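4.2 Placement of items in the single-plate layout

The layouts in the Nuchit series were prepared for the study of small table settings described in Section 3. Each uses a white tabletop and a limited number of items, so that the distance between one item and the next can be judged without the distraction of cloths or cutlery. The single-plate layout places an empty plate at the center, a round orange-and-white item on either side of it, and a mug farther back on the left with its handle turned toward the center (Figure 4).

Figure 4. Single-plate layout, Nuchit series.

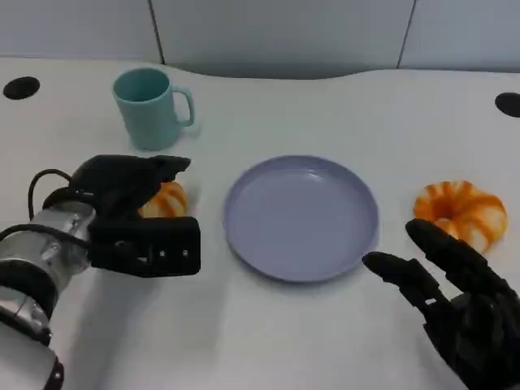

Fidelina Benavides objected in written comments on the first draft that an empty plate between two food-like items reads as unfinished, and that a viewer will want to fill it before judging anything else. She recommended that the plate be scored apart from the items beside it. The recommendation was adopted, and all 400 ratings collected in December were scored again on that basis.

Color was treated as a separate question. The plate and mug are both pale and cool, and they stay quiet against the white surface - the orange does most of the work of drawing the eye.

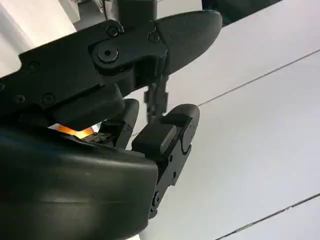

Spacing received more attention than color in the revised scoring. A gap that looks generous from above may be tight for whatever has to enter it. A rounded fingertip with a raised rectangular pad on the inner face of its neighbor, for instance, takes up more width than the tip alone would suggest. Clearance was therefore judged at the widest part of the hand.

The position of the mug was the item most often disputed. Raters in the Avora group preferred it behind the plate, while

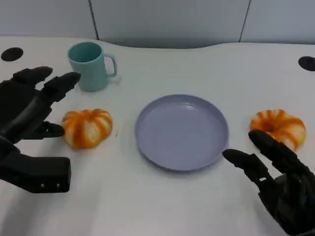

those in the Iltlow group accepted it at the left, provided that the handle could be reached without passing over the food. Both groups agreed that the plate should remain at the center.
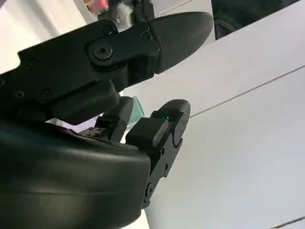 Surface finish was recorded for every item, as glare can hide the edge of a rim. A matte surface was taken as the reference. The same standard was applied to objects near the setting, where a fine texture such as that of the long black fingertip pad gives back little light, and a small green light nearby is noticeable mainly on the dark surface next to it. No correction for glare was made to the scores in this section.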